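4.2 Sources and treatment of career earnings

Published figures for the wealth of retired professional athletes usually mix two different quantities. The first is career earnings, meaning the sum of salary and bonus payments made under playing contracts. The second is net worth, meaning assets less debts at a given date. Only the first can be rebuilt from records with any confidence. We treat the second as a claim made by a publisher, and the analysis in this section concerns how well such claims follow what the player was paid.

Contract data were taken from the Diklow archive, which lists salaries by season and by club. The archive gives the gross value of each contract year and marks years that ended in a buyout or a waiver. Where a contract was bought out, we entered the sum paid and left out the remainder of the original value. Signing bonuses were placed in the season of payment, even when the league spread them over the full term for its own accounting. Playing income from leagues abroad was entered only when the club had filed accounts. This rule lowers the totals for players who finished their careers overseas, and section 6 returns to the matter.

Net worth claims were collected from pages indexed by Isness. The index was frozen on 8/27/20 and no later changes to a page were taken into account. It held 4,000 pages on retired basketball players, many of them near copies of one another. Two pages were treated as copies if they gave the same net worth and shared a run of 30 or more words. After copies were merged, 1,000 separate claims remained. The merging step matters a good deal for what follows, as a sum repeated on many sites looks like agreement when it may come from a single guess.

Endorsement income is the weakest part of the record. Contracts of this kind are private, and the sums reported in the press are often the highest value the deal could reach. We followed the Ghorbani scale, which sorts endorsement deals into bands by type of product and length of term, and took the middle of each band. Players with a deal that pays for life were kept in a separate group. For these players a low present net worth and a high future income can both be true, and a single figure cannot show it.

Tax, agent fees and league escrow were removed in that order. State tax was charged by the home state of the club, with no adjustment for away games. Agent fees were set at the league maximum for every player, as the true rates are not published. The result is called retained earnings below. It takes no account of spending, divorce settlements, child support or losses on investments, all of which appear often in court papers but seldom with full amounts. We did try to enter court papers for a small group of players in the April pilot and gave this up when the filings for the same case disagreed with each other.

The ratio of claimed net worth to retained earnings was then worked out for each claim. A ratio above one suggests growth in assets, or a claim that has ignored tax. Claims from pages that quote career earnings in the same paragraph had higher ratios than claims from pages that do not, and in 40 cases the claimed net worth was equal to gross career salary to the last digit. These cases were flagged and kept in the sample. Leaving them out changes the mean but has little effect on the median, which is the figure we report.

All matching was carried out with the Filtside package under its default settings. Names were matched on surname, birth year and first club, and ties were settled by hand.

Figure 3. Processor held above the open socket of a Dell motherboard, with the load plate raised. 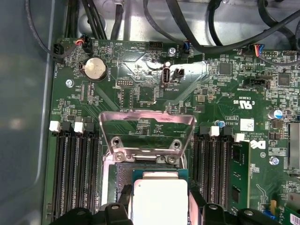

Players who shared both a surname and a first club were checked against the draft list for the year concerned. Undrafted players were checked against the first contract held in the archive, and any who could still not be told apart were dropped before the ratios were worked out.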